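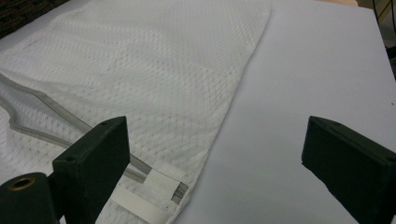 mesh bag, zipper open, jaws coming in at the tab end

tanui_tinkerer
So I'm on the laundry bag task this week, hand-held gripper, no teleop, and I want to hear how other people close the zipper. My demos are all over the place. Sometimes I go for the grey tape, sometimes I pinch that white ribbed tab at the end and pull the whole thing straight first. I did 100 takes yesterday and when I watched them back I could count maybe four different "styles" in there, all mine. Does the policy care? Do I toss them and start over?

mpho_p
It cares. Pick one and stick with it. I trained on a mixed set in December and the arm would head for the tab, stop halfway, head for the tape, stop again. Looked like me in front of the fridge.

Also slow down at the grasp. I see a lot of people rush the last inch and then hang out forever after the jaws close.

gesuvik_fan
Going to disagree with mpho a little. Mixed is fine if you have enough of it. Our set for the mesh bags was 3665 demos from a bunch of people and we never told anybody how to do it. Came out okay. If you only have 100 then yeah, be boring.

mpho_p
"Came out okay" meaning what, though? Did it close the zipper or did it move the bag around the table?

gesuvik_fan
Closed it most of the time. On flat bags. On bunched up ones it got the netting in the jaws and dragged the bag toward itself, I'll give you that.

rultitell
The netting thing is my whole life right now. Thin mesh, white on a white table, and the folds double up so some of it looks solid and some of it you can see through. I got way better results after I switched to a darker mat. Anybody else?

tanui_tinkerer
I thought about a mat! But the place this is going has white counters, so I figured I should train on white. Am I wrong?

rultitell
Not wrong, just harder. Do a batch on each maybe? I did 3 mats and kept one plain white session in the mix.

brirura_dan
Hot take, I'd do this one by remote control and skip the hand-held completely. With the hand-held you cheat without noticing. Your wrist rolls a bit, you feel the fabric catch and you ease off, and the robot gets none of that. With teleop you suffer the same way the arm does, so the demos are stuff it can really do.

tanui_tinkerer
Ok but teleop zippers make me want to lie down on the floor. I get maybe a fifth of the takes per hour and half of those are me missing the tab.

mpho_p
Same. I did a whole afternoon of teleop on the Brirura setup and went home with a headache and a very small folder. Hand-held for volume, then a short teleop batch at the end to clean up the reach. That's my vote.

brirura_dan
A short batch I can live with. But watch your jaw angles on the hand-held ones. In your picture they're both pitched up from the bottom and the right one is out over bare table. Can your arm get there from where it's mounted? Mine couldn't, it hit its elbow limit and I had to throw out 1219 takes. Still mad.

tanui_tinkerer
Oh no. I have not checked that. Going to go check that.

gesuvik_fan
lol, sorry for your evening

rultitell
While you're at it, write down how you lay the bag out each time. I flip it and rotate it between takes and leave the wrinkles in. If you smooth it every time the thing falls apart the first time it meets a real fold.

tanui_tinkerer
Arm reaches it if I move the bag a bit left. Phew. So the plan is tab only, slower at the grasp, leave the wrinkles, and I'll try a small teleop batch even though I'll whine the whole way through it. Keeping the old 100 in a separate folder in case gesuvik_fan is right.

gesuvik_fan
I am right, but keep the folder

mpho_p
Post the success rate when you have it, on bunched bags too please

Contact the moderators | © 2025 Mpho Pretorius | Back to top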